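Search this site
Type and press enter

Using a phone as my only computer, month three

Wednesday, by Hammad Khattak

In July my old laptop stopped charging, and the repair shop told me that the part costs more than the machine. I did not want to buy a new one in a hurry. I already had a good phone and a monitor on my desk, so I bought a dock from a small company called Mimik and decided to try the desktop mode of the phone as my daily computer. Several readers wrote to me and asked how it is going. I will try to answer all of you in one post. 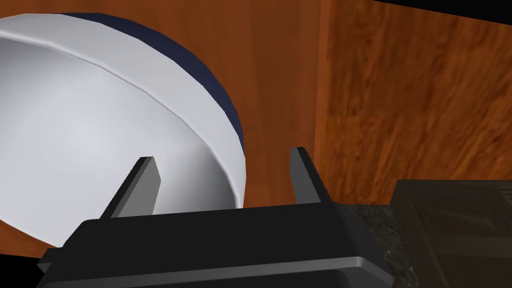
3 min read

First the dock itself. It is the Mimik base model, grey, a bit heavier than I expected. It has a port for the monitor, two for USB, one for the network cable and one for power. The phone lies in a shallow groove on the top. I like this, but my case is too thick for the groove and I have to take it off every morning. After some weeks the case became loose at one corner. If you plan to do the same, buy a thin case.

When the phone is connected, the monitor shows a desktop with a bar at the bottom and windows that you can move. The browser is good. I write this blog in it, I do my banking in it, and I can keep many tabs open before it begins to reload them. The email program is also fine. My favourite thing is that everything is already there. I start a message on the bus, I arrive home, I put the phone on the dock and the message is waiting in a bigger window.

The spreadsheets are the weak point. At work we use a program from Bachmann for the stock lists, and their mobile version opens in a tall narrow window, the shape of a phone. You can stretch it, but then it shows the same narrow column with empty grey on both sides. I wrote to their support and received a polite answer that large screens are "on the list". Until then I scroll a lot.

The keyboard gave me a different kind of trouble. I type in two languages and I change between them perhaps a hundred times in a day. On the laptop I had one key for this. On the phone the shortcut depends on which keyboard app is the default, and after one update the shortcut simply disappeared. I found it again in a menu called Physical keyboard, which only appears in the settings while a keyboard is plugged in. I spent a whole evening on that.

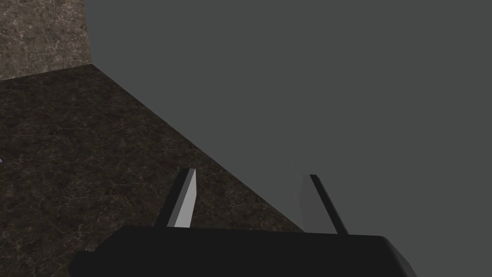 Page last changed: July

Heat was the thing I worried about most. The phone becomes warm when it drives the monitor and charges at the same time, and in a video call it becomes properly hot. I measured it with a free app called Hatau and the battery reached 34 degrees in a normal afternoon of writing. I don't have enough knowledge to say if this is bad over the years. What I do now is limit the charging to 80 per cent in the settings, and I put the dock near the window and away from the radiator.

Video calls need one more paragraph. The camera of the phone points at the ceiling when it is on the dock, so I use an old webcam on the USB port. One meeting program recognizes it and the other does not, and I could not find any logic in this. For the second one I take the phone off the dock and hold it in my hand, and then of course the monitor goes dark and I can't see my notes. My colleagues are used to it by now.

For files I use Gresutden, a sync service that a friend recommended to me. It costs 5 dollars a month and it has been reliable, except for one weekend when it made second copies of all my photos with the word "conflict" in the name. Deleting them took me over an hour on the small screen, before I remembered that I own a big one.

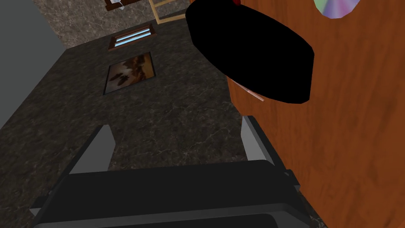 Source: Hammad Khattak

Would I recommend it? If you mostly write, read and answer mail, I think yes, and the dock is much cheaper than a laptop. If you need a serious spreadsheet or you edit video, no, I would save the money. For somebody who travels it is a mixed case, as hotel televisions are very different from each other. In one hotel the picture came at once, in another I saw only the hotel's welcome menu and gave up.

I will continue at least until winter. A neighbour offered me her used laptop at a fair price and I have not said no to her yet, mainly on account of the Bachmann program. I also want to try the dock with a second monitor, which the manual says is possible and the Mimik website says is not. If any of you has managed it, please write to me and tell me which cable you used.

Contact | Copyright Hammad Khattak | Back to top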